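The great odds-and-ends drawer clear-out

September 2021
Posted by the Udenon blog
9 comments | 38 shares

So I finally did the drawer. You know the one. Ours has been on the list since July, when it stopped shutting properly and I started closing it with my hip every time I walked past, which did neither of us any good.

I tipped the whole lot out on to the table and made a cup of tea while I looked at it. Takeaway menus (one from Pappas, which closed ages ago, and I'm still sad about their chips). Keys that fit nothing. A bag of 500 cable ties I bought when I needed four. Dead batteries mixed in with good ones, so I had to test every single one in the bathroom scales!

I gave myself 60 minutes with the radio on and went over by a fair bit, mainly because I stopped to read an old instruction booklet for a kettle we don't own any more. Paper went first, then anything broken, then the stuff that lives somewhere else in the house and had just sort of drifted in. I've got one of those Grullilar divider trays now and it fits if you take the end piece out.

What was left at the end was all the roundish, loopy stuff that won't stack and won't lie in a divider either. 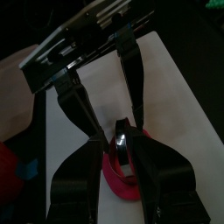 I did think about hooks on the inside of the cupboard door, but the door already has the tea towels on it and it bangs. For now it's all going in an old biscuit tin on the shelf, lid off so I can see in. If it's still working by Christmas I'll call that a success, and if it isn't I'll buy a bigger tin.

The drawer shuts, by the way. I keep going back to open and close it. Next up is the cupboard under the stairs, and I'm putting that off until it rains.

Recent posts
A wet walk round Brernenwood
Soup again
Why I gave up on matching jars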